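Speaker notes: One Table, One Box
Talk by Ilham Liew, Pollby evening for small workshops and shared rooms
26 Aug 2023

Slide 1. Hello and thanks
Say thank you to the people from Grerville who let me speak before the break. Say that I will talk slowly and that questions are welcome in the middle also. I have 8 slides in my file but I will use only the ones in these notes.

Slide 2. Why I talk about tables
When we opened the shared room in Pollby, we spent our time on shelves and labels. We did not think much about the table. Then I noticed that people judge the whole room by the table. If there is old tape on it, or five cups, they put their own things on top and leave them.
(Pause. Ask who has such a table at home. Wait for hands.)

Slide 3. The rule of the box
Our rule is simple. A small thing does not lie directly on the table. It goes in the box or on the box. We chose orange because the table is light wood and you can find orange quickly, also when you are tired. My first choice was a gray box, and I lost it two times in one week. 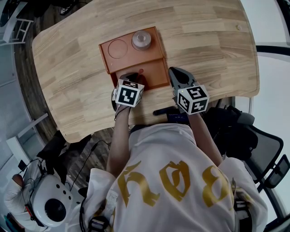 A box with parts is better than one big empty box, in my opinion. People understand without a sign that different things go to different places. In the Lendia room they used a deep box without any parts, and after one month everything was at the bottom. You had to turn it over to find a screw. Please keep it shallow. If you must dig, you will stop using it.
Say also: a rounded table is nice for people who walk past, but the box should stay near the middle. Near a curved edge it is easy to push it off with your elbow. I did this in August in front of guests from Orbán.

Slide 4. Glass
This is the part where people disagree with me. Some say that glass should never be on a work table. I understand this, but small bottles are useful and I like to see what is inside. So I ask for two things. The bottle must be small, and it must have a place to return to.

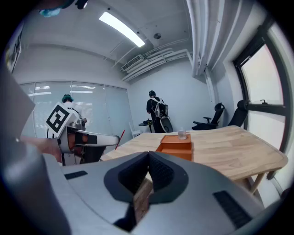 The orange box on the table, with a small clear glass bottle at its far end.

I want to be fair about the weak point. A bottle standing high can fall more easily than a bottle standing low. If your room is busy, put it down inside the box, against a wall. In a quiet room you can decide for yourself.
(If somebody asks about plastic bottles: yes, they are fine, I only find them ugly.)

Slide 5. End of the day
Each evening we take 4 minutes for the table. Everything comes out of the box, we wipe the box, then we put back only what we will need tomorrow. The rest goes to the shelf. Do not skip the wiping. Dust in the corners is hard to remove later.
(Drink water here. Check the clock.)

Slide 6. Questions
If there are no questions, ask the Lendia people how they clean their deep box now. The list of sizes is on the paper by the door, please take one.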